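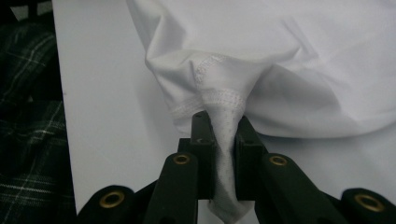 Who can apply for the new clinical skills places at Dindton School of Health? Applicants who hold a science or nursing degree from any country, or who will complete one before the course begins, can apply for the graduate entry intake.

February
By Dennis Massawe, Admissions Office

Dindton School of Health is to open a graduate entry route into medicine, with teaching shared between its main site at Dindton and a second teaching hospital at Cleltport. Applications open this month and close at 5 pm on the last working day of May.

The route is separate from the school's existing undergraduate course, which is not affected. Students who join through it will study for four years instead of five. The shorter time is possible through credit for earlier study in anatomy, physiology and statistics, and each applicant's transcript will be checked against a published list before an interview is offered.

Teaching in the first two years will take place mostly at Dindton. From the third year, students will move between wards at Cleltport and general practices in the surrounding villages. Travel between the sites will be by the existing staff coach, and students will not be charged for it. Rooms at Cleltport can be booked by the term or by the week.

Hüsnü Canpolat, head of graduate programmes, said: "We have been asked for this course for a long time, mainly by nurses and laboratory staff who already work here and did not want to start again from the first year. The entry rules are written with them in mind, but we will read every application on the same terms. People applying from abroad should send their transcripts early, as translations can take several weeks."

Entry requirements

Applicants need an upper second class degree or its equivalent. A lower second will be considered where the applicant also has a master's degree or two years of paid work in a health setting. An admissions test is required, and scores from the last two sittings will be accepted. Work experience need not be in a hospital. Care homes, pharmacies, hospices and ambulance services all count, and so does unpaid care for a relative if a short statement is supplied.

Interviews will be held in person at Dindton, with online interviews for applicants living overseas. Each interview lasts forty minutes and includes a reading task, which is sent out on the morning of the interview. Reserve list candidates will be told their position and will hear a final decision by the end of August.

Fees and bursaries

Tuition fees for home students will be set at the standard rate for medical courses. Overseas fees are listed in the course handbook and will stay the same for each student from entry to graduation.

The school will offer two kinds of bursary. The Muriithi Bursary is worth £3000 a year and is for students from low income households. The Cleltport Placement Award is a single payment of £2000, made at the start of the third year to students who have children or other dependants. A student may hold both. Neither has to be repaid if the student leaves the course for health reasons.

Applications are made through Udska, the school's online admissions system. Current staff should use the same form as everyone else and should not send papers to their department. References must be uploaded by the referee. Deferred entry will not be available in the first year of the course.

An open evening will be held in the Dindton lecture theatre in March, beginning at 6 pm. Teaching staff from both sites will attend, and there will be a talk on student finance. A recording will be placed on the course page afterwards.

Comments

Petra_L
Does a biomedical science degree taken part-time with a distance learning university count? I finished mine in six years.

Dennis Massawe
Petra, part-time and distance learning degrees are accepted. The length of time taken does not matter, but please include the module list.

wardclerk
Four years with placements at Cleltport sounds good, but is there parking? The hospital car park is full by eight most mornings.

J. Oakes
Pleased to see care homes included in the work experience. I was turned down elsewhere over that.

Sunil
The handbook link on the course page opens last year's version for me.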